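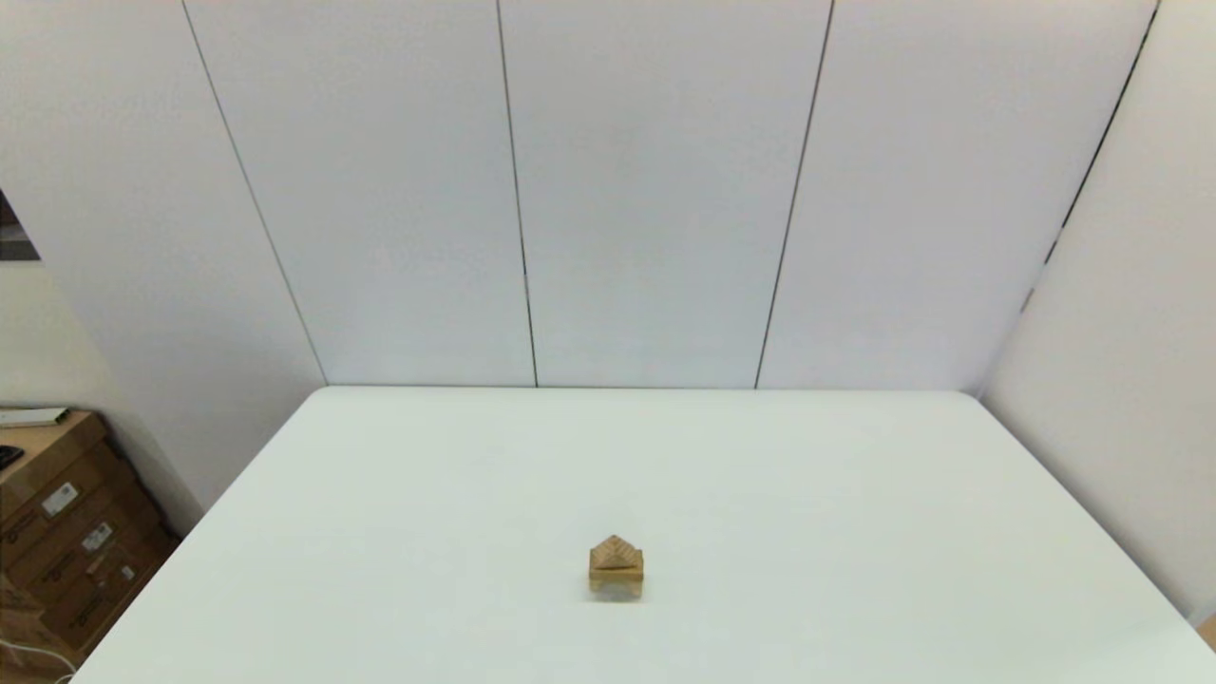

Wooden toys and small joinery
Topic: Triangular roof block on a cube, shallow pitch or steep?

kerfline
Posts: 441
I'm cutting a batch of plain building blocks from offcuts and I've reached the roof pieces. The house is the usual arrangement, one cube with one triangular prism on top, no glue, no dowel. The cube is 30 mm. I have two questions.

1. Should the base of the prism match the cube exactly, or overhang it by a millimetre or two each side?
2. Is there any reason to prefer grain running along the ridge over grain running up the slope?

The Nonberg pattern sheet shows a flush roof and says nothing about grain. The Varketham one shows an overhang and gives no dimension for it.

tallow_and_tung
Flush. An overhang of 1 mm looks like an error and an overhang of 3 mm gives a child a lip to catch with a finger. Grain along the ridge. If it runs up the slope you get short grain at the bottom corners and they will chip the first time it lands on a hard floor.

Morticed
Disagree on flush. To get it flush you need both pieces to come out of the sander at the same size, and they won't. Half a millimetre of mismatch on a flush joint is visible from across a room. With a deliberate overhang the same half millimetre disappears. Agree on the grain.

tallow_and_tung
If your blocks vary by half a millimetre after sanding then the problem is the stop block on your saw. Clamp the stop, cut every cube and every roof base against it in one session, and sand them on a flat plate with the same number of strokes.

Morticed
I use a stop. Softwood offcuts move after cutting. I've measured pieces on the day and again in May, and they were no longer the same across the grain.

kerfline
Mine are from mixed offcuts, so some movement is likely. I'll do two of each and compare.

beadandbutt
Related question, and I hope it belongs here. We put out loose blocks on a table at a toy library and I'm trying to decide which shapes to include in the small sets. At present a set is a few odd shapes and no instructions. Some parents want every piece to fit with every other piece. My view is that a wedge or a thin slab that fits nothing in particular gets used more, but I have no numbers for that.

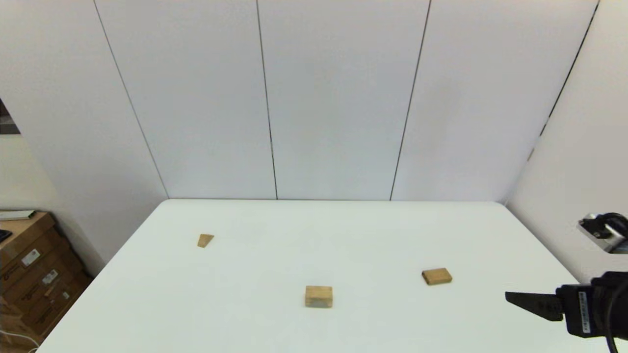
Wedge, brick and slab, white table.

Morticed
The thin one at the back is the piece I would worry about. Anything flat with a slanted side has one narrow end, and that end takes the knocks. What is the thickness?

beadandbutt
I haven't got them with me. I'll put a rule on them next session and post the figure.

tallow_and_tung
I'd keep the slab and drop the wedge. A slab can be a floor, a lintel, a bridge deck or a ramp if it is propped on the brick. A wedge that thin is a doorstop for a very small door.

kerfline
The wedge is useful under the slab, though. It turns a level deck into a sloping one.

tallow_and_tung
Only if the slope of the wedge is shallow and the surfaces aren't too slick. What finish is on them, if any?

beadandbutt
No idea what's on those. For the sets we make ourselves it's 240 grit and then nothing. We used to apply Workex block oil, but the pieces slid on the table and towers went over at a lower height than before. My own impression only.

Morticed
Oil shouldn't make that much difference once it has cured and been wiped back. How long did you leave it?

beadandbutt
Overnight.

Morticed
That isn't enough in an unheated room. Give it 6 days and buff with a dry cloth. Also, going to a finer grit will do more to make blocks slip than the oil will. I stopped using 800 on anything meant to be stacked. It feels pleasant in the hand and it's poor for building.

tallow_and_tung
On this we agree. I would stop at 180 for the faces and only go finer on the edges.

plainsawn_pete
Coming in on the original question. I have made the roofs both ways. The overhang version sits less securely because the child lifts it by the eaves and the cube gets knocked sideways as the roof leaves it. With flush sides they pinch the slopes and it comes away straight. Pitch matters as well. At 45 degrees the slopes can be gripped. Any shallower and fingers slide off the ridge.

kerfline
That's a useful point about pitch. 45 also means I can rip a square section corner to corner and get two prisms from it with little waste.

Morticed
Watch the width if you do that. The base of the prism is the diagonal of the section, less the kerf. You want a section a shade over 21 mm to land on 30, and more than that once the saw has taken its share. Make a sled for it. Don't try to hold a square section on its corner by hand.

tallow_and_tung
Niazi sell a V-block sled that does this. Two pieces of scrap at a right angle on a flat board do the same.

kerfline
Scrap it is. I'll cut a test pair at the weekend, one flush and one with 1.5 mm each side, both with the grain along the ridge, and leave them in the shed over the winter before I measure again.

Morticed
Keep a note of which face was up. It makes a difference to the cupping.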